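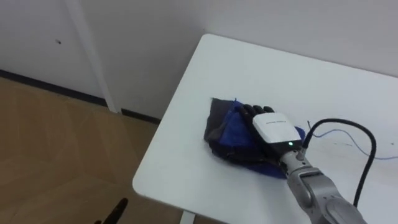
Mano robótica negra sobre un trozo de tela arrugado, en una mesa blanca.

Asunto: Re: Dakolari ve materia oscura (?)
Fecha: lunes 29 de marzo

Hola a todos:

Contesto por partes, que el mensaje de anoche mezclaba tres o cuatro asuntos y luego nos perdemos en el hilo.

> Ya está colgado el artículo de Dakolari. Modulación anual en cuatro
> años de datos, con 44 kg de cristal de yoduro de sodio, en el
> laboratorio subterráneo de Kaltetport. El periodo sale de un año
> clavado. Si esto no es materia oscura, que alguien me diga qué es.

Lo de «que alguien me diga qué es» es justo el razonamiento que no compro. Que yo no sepa explicar un bulto en una gráfica no convierte el bulto en una partícula. Y hay un montón de cosas en este planeta que tienen periodo de un año: la temperatura de la roca, poco; la del aire que meten por la ventilación, bastante; la humedad, el radón, el flujo de muones, el calendario de mantenimiento y las vacaciones del personal. Un periodo de un año es lo menos exigente que se le puede pedir a una señal así. Lo interesante es la fase y la dependencia con la energía, y de ahí el artículo sale bastante peor parado de lo que dice el resumen.

Me lo he leído entero, apéndices incluidos. También la nota de prensa, que no se la recomiendo a nadie.

> El máximo cae en enero, pero lo explican en la sección de discusión.
> A energías muy bajas la fase se invierte, eso está en los libros.

Está en los libros, sí. La Tierra va más rápida respecto al halo a finales de primavera, llegan más partículas con energía alta y, a cambio, el extremo bajo del espectro de retroceso queda algo despoblado. Por debajo de cierta energía el máximo se pasa al invierno. Hasta aquí, de acuerdo.

Pero entonces hay que enseñar la inversión. Si el modelo es ese, en algún punto del espectro la modulación tiene que pasar por cero y volver con el signo contrario, y la energía a la que ocurre te da información sobre la masa. Sería precioso. Lo que enseñan es un único intervalo, el más bajo, pegado al umbral, que es donde viven el ruido de los fotomultiplicadores y todos los cortes dudosos. En el siguiente intervalo los puntos son compatibles con cero y también con casi cualquier cosa que se te ocurra dibujar. Más arriba no hay figura, hay una frase: «no se observa modulación significativa». Quiero ver los residuos de esos intervalos, aunque sean aburridos. Sobre todo si son aburridos.

Voy ahora a lo que de verdad me preocupa, y que no he visto comentado en la lista.

En el apéndice dicen que los residuos se calculan restando a cada ciclo su propia tasa media, y que cada ciclo empieza en enero. Quien lleve tiempo aquí ya sabe adónde voy. Supongamos que no hay señal ninguna y que el fondo baja despacio, como baja en cualquier cristal que se activó en superficie antes de meterlo bajo tierra. Al principio de cada ciclo la tasa está por encima de la media de ese ciclo. Al final está por debajo. Restas la media, empiezas otro ciclo, y otra vez arriba. Lo que te queda es un diente de sierra con periodo de un año y máximo en enero. Le ajustas un coseno con el periodo fijado y el coseno se agarra a los dientes encantado de la vida. La fase saldrá corrida un poco hacia dentro del ciclo, y con las barras de error que traen no hay forma de distinguirlo.

No digo que sea eso. Digo que con ese procedimiento, y con ese fondo, tiene que salir algo de eso aunque la materia oscura no exista, y que el artículo no dedica ni un párrafo a decir cuánto. La comprobación es barata: ajustar todo el periodo a la vez, con un fondo que pueda decaer más un término oscilante, y ver si la amplitud aguanta. O repetir el análisis moviendo el comienzo de los ciclos y mirar si el máximo se mueve detrás. Si se mueve, se acabó la conversación.

> Los cristales son de Ultuline, los más puros que se han fabricado
> nunca. El fondo es despreciable.

Eso lo dice Ultuline, que los vende. La tabla de contaminantes del artículo es la del fabricante, copiada con las mismas unidades raras. No hay medida propia del potasio ni del plomo en el cristal ya montado, o si la hay se la han guardado. Y un fondo «despreciable» lo será comparado con algo. Comparado con una modulación de un pequeño tanto por ciento de la tasa total, casi nada lo es, porque la tasa total en ese intervalo es, mientras no se demuestre otra cosa, fondo.

Además están los cristales que faltan. Se instalaron 16 y se analizan 14. Los otros dos se descartan «por comportamiento anómalo», nota al pie, sin más. Puede ser lo más normal del mundo: un fotomultiplicador que chisporrotea, un acoplamiento óptico mal hecho. Pero me gustaría saber si se descartaron antes o después de ver la modulación, y qué sale cuando se incluyen. Tampoco aparece el análisis cristal por cristal. Si es materia oscura, tiene que estar en todos con la misma amplitud por kilo. Si viene toda de dos o tres, tenemos un problema de cristales.

> Y además está hecho con Moges, que es código abierto. Cualquiera
> puede reproducirlo.

Moges es abierto y está bien escrito, lo he usado. Pero un programa abierto sin los datos sirve para reproducir el programa. Han publicado el histograma final, ya con los cortes puestos y ya con la media restada, o sea, después del paso que a mí me interesa. Tampoco está el fichero de configuración, y en Moges el corte de ruido cambia bastante la eficiencia cerca del umbral según los parámetros que le pongas. Si esa eficiencia deriva con la ganancia, y la ganancia deriva con la temperatura de la sala, ya tienes otra modulación anual, esta con explicación de electricista.

> Me parece que en esta lista hay una resistencia a lo nuevo que no
> se aplica con el mismo rigor a los resultados negativos.

En esto algo de razón tienes. Los límites de exclusión nos los tragamos con menos preguntas, y los hay hechos con supuestos muy generosos sobre el halo y sobre la respuesta del detector a baja energía. El factor de extinción del sodio, sin ir más lejos, es un lío, y cada grupo usa el suyo. Pero la asimetría tiene un motivo: un límite un poco optimista se corrige con el siguiente; una partícula anunciada en nota de prensa se queda años dando vueltas por los documentales.

Y hay otra cosa que no encaja: otros detectores del mismo material, en otros laboratorios, llevan tiempo mirando en esta región. Al usar el mismo blanco, no vale lo de que las interacciones podrían ser distintas en xenón o en germanio. La comparación directa es posible y el artículo la resuelve con una referencia y un «se discutirá en un trabajo posterior».

Lo que me haría cambiar de opinión, por si alguien tiene contacto con la gente de Kaltetport y quiere pasárselo:

- la tasa total frente al tiempo, sin restar nada
- la amplitud por cristal, con los dos descartados
- el mismo ajuste con los sucesos múltiples, que no deberían modular
- el registro de radón y de temperatura en la misma escala de tiempo

Son figuras que tienen que tener hechas desde hace mucho. Si no las tienen, peor.

Sobre el seminario en línea que proponías, yo me apunto, pero con turno de preguntas abierto. El anterior fue una hora de diapositivas y un hueco final en el que el moderador leyó dos preguntas amables - las mías se quedaron en el chat.

Un saludo

PD: el enlace a los apéndices que se mandó a la lista lleva a la primera versión. En la segunda cambia la figura de los residuos y no dicen por qué. Si alguien guardó la primera, que me la mande en privado, por favor, que los adjuntos grandes los rechaza el servidor.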